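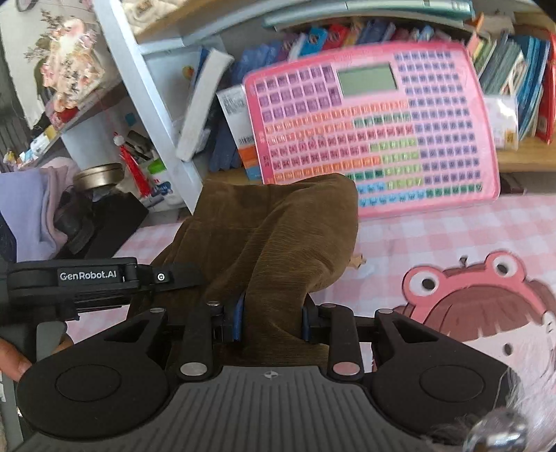 Week 6 – Bread, yeast and why your dough takes all night

OK, so last time we left off with gluten, and a few of you (hi, Mingxuan) wanted to know why I kept saying "leave it alone" when every cookbook says knead. We'll get to that!

First, the yeast. Yeast eats sugar and gives off carbon dioxide and a little alcohol. In a cool kitchen it works slowly, and slow is where the flavor comes from – I'd pick an overnight dough in the fridge over a two-hour one any day. If you're in a hurry, a warmer spot will speed things up, but you'll taste the difference.

Now kneading. Flour and water will build gluten on their own if you give them time. Mix until there's no dry flour, cover the bowl, walk away for 40 minutes, then fold the dough over itself a few times. Wait another 40 and fold again. I did this by accident once when my phone rang, and I've barely kneaded a plain loaf since.

Salt slows yeast down and tightens the dough. Please weigh it! Spoons are hopeless for salt, my flaky stuff weighs half what the fine stuff does.

For next week:
Read chapter 4 in the packet, up to the part on rye.
Bake one plain loaf and write down your dough temperature and rise time.
Lingyun Shi and Eskil Grønli are swapping starters, so talk to them if you want a jar.

Late notebooks go to Yulan Feng before class. Rye is sticky and a bit maddening, so bring an apron and a scraper.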